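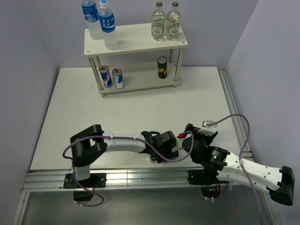

Skip to content Home Projects Reports Archive Contact

Search this site Type and press enter

Small Shelf, Big Arguments - our drinks shelf report
Fri 30 July, by a second-year student, Dondorstead design course

I never thought I would spend most of a semester caring about where a can goes, but our project was to plan a drinks shelf for the Sulside study lounge and I got totally sucked in. The brief was short: two levels, small footprint, cold-drink sizes only, and a layout people could restock without instructions. We went with glass and plastic bottles on top and cans below, so the water stands toward the left of the upper board, the two green-capped Chang bottles go toward the right, and a pair of Red Bulls sits down at the left end of the lower board. I like how it looks from the front - you can read it like a tiny store display.

The tall things went on top for a boring reason (the gap between the boards is too short for them!). Our first sketch back in December had everything mixed together, and then I measured a bottle at home and had to start over. The Flekow catalog had a taller unit, but it would have blocked the notice board, and our whole budget was 300 dollars, with tables and signs coming out of that too. 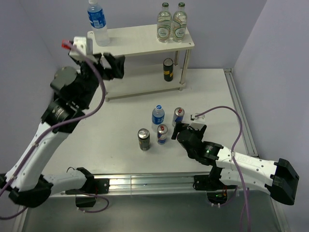 Restocking was the part I worried about most. We wrote a one-page guide and then cut it down, and then cut it again, until it was just "bottles up, cans down, labels to the front." I wanted to add a line about keeping matching drinks next to each other, but my group thought people would do that anyway. They were mostly right, so I let it go.

We also put out a survey and got 32 replies, which was way more than I expected for a question about shelves. Most people said they want to see the label before they reach for anything. A few asked for snacks, and 3 asked for a fridge, which is a whole different project (and a whole different power outlet). One reply was just the word "lemonade" - noted!

If I did this again I would try the Coste version with a small lip along the front edge. Ours has flat boards, and I get nervous about glass on an upper level in a room where people swing backpacks around. I would also make the labels on the guide bigger. The one we printed looks great on a laptop and tiny on a wall.

The final drawing and the survey replies are in the course folder in room 429. The shelf stays in the lounge through the fall, and the next group can move things around however they want, as long as the tall bottles stay on top.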